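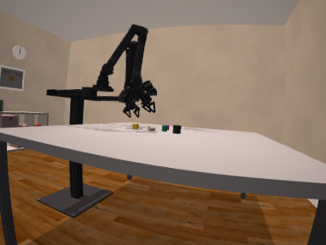 Marjorie Treloar: Did you clear the object cache before you tested? Because what you're describing, where a member upgrades and the site still treats them as the old level until they log out, sounds exactly like what I had last winter. The level gets changed in the database just fine. It's the cached copy of the user that's stale.

Forums > WordPress > Membership Plugins > Renewals and Expirations

Reading time: 7 minutes

hollowaybent: Cleared it twice, yes. Should have put that in my first post, sorry. Let me back up, since I started this topic on my phone and left out half of it.

I run a site for a woodturning club. We moved from a homemade login thing to Pilel in February, mostly so that people could pay their dues by card and I could stop opening envelopes. There are three levels: Guest, Member and Lifetime. Guests can read the newsletter, Members get the video library and the classifieds, and Lifetime is the same as Member except it never runs out.

So here's my problem. When somebody's Member level expires, Pilel is supposed to drop them back to Guest. It does that. But when they renew, they pay, they get the receipt by email, their account page says "Member, active," and then they click on the video library and get the "please upgrade" box. If they log out and back in, everything is fine. I can't tell a bunch of retired woodturners to log out and back in every time something looks weird (I've tried, it turns into a phone call).

Host is Kushwaha, the middle plan. Theme is Brunel. Payments go through the built-in card gateway.

pdxgrommet: Kushwaha runs page caching at the server level on every plan except the cheapest one. You can purge all day from inside WordPress and it won't touch that layer. Go into their control panel, find the caching section, and exclude your members-only pages by path. I'd bet lunch on it.

Marjorie Treloar: I wouldn't take that bet so fast. If it was full-page caching, logging out and in wouldn't reliably fix it. He'd get the same saved page both times.

pdxgrommet: He would not, their cache skips anybody with a fresh login cookie for a while. I've been with them a long time. It's a dumb setup but that's how it acts on my two sites.

Marjorie Treloar: Then the renewing member is also logged in while they're paying, so the cache should be skipping them then too. I'm not trying to be difficult, I just don't want him to spend his evening in the control panel.

sorrel_k: Can I ask the boring question? When they renew, do they go through the regular checkout page or do they click the link in the reminder email?

hollowaybent: Nearly everybody uses the email link. I never thought about whether that mattered!

sorrel_k: It might. The reminder email link in Pilel has a one-time token in it so people can renew without typing a password. It signs them in with a kind of limited session, good enough for checkout, and I seem to remember that session holds on to the level they had when they clicked. Which would be Guest, in your case, if they clicked after they expired. Try it with a test account. Let it expire, renew it once from the email and once by going to the site and signing in the normal way.

hollowaybent: Okay, that's a good plan and I'm annoyed I didn't think of it. How do I get a test account to expire without waiting a year?

sorrel_k: Edit the member in the admin area and set the end date to yesterday. Then go to Tools and run the scheduled jobs by hand, or just wait until the nightly run. The reminder email won't go out on its own for a back-dated member, you have to hit "resend" on their profile.

dutchoven_dan: Jumping in to say I have the same thing and I'm not on Kushwaha. I'm on a little server I manage myself with no page cache at all. So that's one vote against the hosting theory. Mine's a swim parents' site, and it's about the dumbest possible time for it because everyone renews the same week.

pdxgrommet: Do you have object caching on?

dutchoven_dan: Nope. Nothing. Plain as toast.

pdxgrommet: Huh. All right, then I owe somebody lunch. I still think he should exclude those pages though. Having members-only stuff sitting in a server cache is asking for trouble even if it isn't THIS trouble.

Marjorie Treloar: On that we agree completely. I take mine with extra pickles.

hollowaybent: Back with results. I made two fake members and expired them both on purpose.

The first one I renewed by signing in with a password and going to checkout. Paid with the test card, clicked over to the videos, worked right away.

The second one I renewed from the email link. Paid, got the receipt, account page says active, video library says please upgrade. Logged out, logged in, and there are the videos.

So sorrel_k nailed it. I had to do the second one over because the first time I opened the email link in the same browser where I was already signed in as admin, and it just took me to my own account page. Use a private window if you try this.

sorrel_k: Oh nice. Well, not nice, but good to know what it is. There's a setting under Pilel > Emails > Renewal Reminders called something like "allow one-click renewal." If you uncheck it, the link sends people to the regular login page first and then on to checkout. That should make the whole thing go away.

hollowaybent: It would, but then they need their passwords, and the one-click link is the only reason half of these folks renew at all. Before that I had roughly 20 people a year who let it lapse because they couldn't get logged in. I'd really like to keep it.

Marjorie Treloar: Then you want to refresh the session after checkout. Pilel fires an action when a level changes. You hook into that, clear the current login cookie and set a new one for the same user. It's only a few lines. Put it in a small plugin of your own and keep it out of the theme's functions file, or you'll lose it the next time Brunel updates.

pdxgrommet: I'd be careful with that one. That action also fires when an admin changes somebody's level from the dashboard. If you aren't checking who is logged in, you can end up signing YOURSELF in as the member. Ask me how I spent a Thursday.

Marjorie Treloar: True, and I should have said so. Compare the ID of the member being changed with the ID of the person who's logged in, and if they don't match, do nothing.

There's a second thing to watch. You're turning a limited session into a full one. Anybody who gets hold of that email link and pays would then be fully logged in as that member.

dutchoven_dan: Somebody steals an email so they can pay my dues for me? They can have my login.

Marjorie Treloar: Ha! Fine for a swim site, maybe. But the profile page probably has kids' names and phone numbers on it, so I'd give it some thought.

dutchoven_dan: ...okay yeah, it does. Point taken. I'm going to turn off the one-click thing on mine and let them reset their passwords. They're all under 50, they'll live.

ferrywake: Has anyone looked at doing this with the Stestemix add-on? It has a "redirect after renewal" option, and you can send people to a page that makes them confirm their password before going on. We use it with Pilel. Doesn't fix the bug, but members see a friendly "welcome back, please confirm it's you" page and don't end up staring at the upgrade box.

hollowaybent: I hadn't heard of that one. Is it free?

ferrywake: The redirect part is in the free version. The paid version adds a bunch of stuff you wouldn't use. It's a little slow in the admin screens, I'll warn you, and the settings page puts everything in one enormous scroll.

sorrel_k: I ran Stestemix for a while and pulled it. It was adding its scripts to every page on the site whether they were needed or not. Maybe it's better these days.

ferrywake: It still does that, but there's a checkbox to stop it now. Bottom of the enormous scroll.

hollowaybent: I think I'm going with Marjorie's snippet, with the ID check that pdxgrommet brought up. Our profile page only has a name and what kind of lathe you own, so I'm not too worried about the email link. I put it on the staging copy this afternoon and ran the fake members through again, and the email one went straight to the videos with no logging out.

Also did the cache exclusions on Kushwaha while I was in there. The page for it is under "Performance," in case someone else goes hunting. You have to put the slash on both ends of the path or it ignores you without an error.

pdxgrommet: Yep, both slashes. Should've mentioned that.

sorrel_k: Would you mind reporting it to the Pilel people too? They'll want the steps, and you've got the cleanest version of them. Include the part about the private window.

hollowaybent: Writing it up tonight. I'll post back in this topic if they answer.

dutchoven_dan: Please do, I'd turn one-click back on if they fix it properly.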